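Thaler Workshop Course: Building a Hand-Held Gripper
Handout 3 – Closing on soft and slippery objects
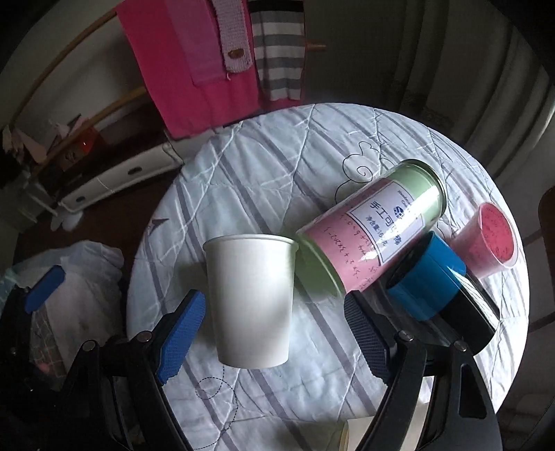 Fig. 1. Jaws open on either side of a paper cup. The canister and the tumbler to its right are lying down.

Bring your assembled gripper from the last handout. Both jaws should move freely on their pins before you start. If one side drags, take the linkage apart and clean the holes. Do not force it.

1. Approach

Come in low with the jaws fully open and the cup midway between the pads. In Fig. 1 the green end of the canister nearly touches the cup. Watch for this in your own setup. A jaw that swings wide will hit the neighbor first and you will blame the linkage.

2. Closing on a paper cup

Paper cups narrow toward the base, so a flat pad meets the wall at an angle. Grip below the rim, close slowly and stop when both pads are in contact. Lift, hold, set down. Do 9 lifts and write down every dent or slip. Use a new cup once the wall has creased – a creased cup folds in the same place each time and tells you nothing about your pads.

3. Objects lying on their side

Cylinders roll. Line the jaws up across the long axis and close evenly. If one pad arrives early, the object moves toward the other. Try this on a hard surface first, then on a quilted cloth, and note the difference.

4. Pads

Textured pads hold better on paper than smooth ones in our tests at the Flallix bench. On glossy plastic the gap was smaller. Glue the pads on only after you have tried both kinds with tape.

Before next session

Finish 18 lifts in total, mixed objects. Copy your notes into the shared log under your gripper's name. The Ustulard spring kit is in the drawer marked 2967. Sign it out and return the spare pins.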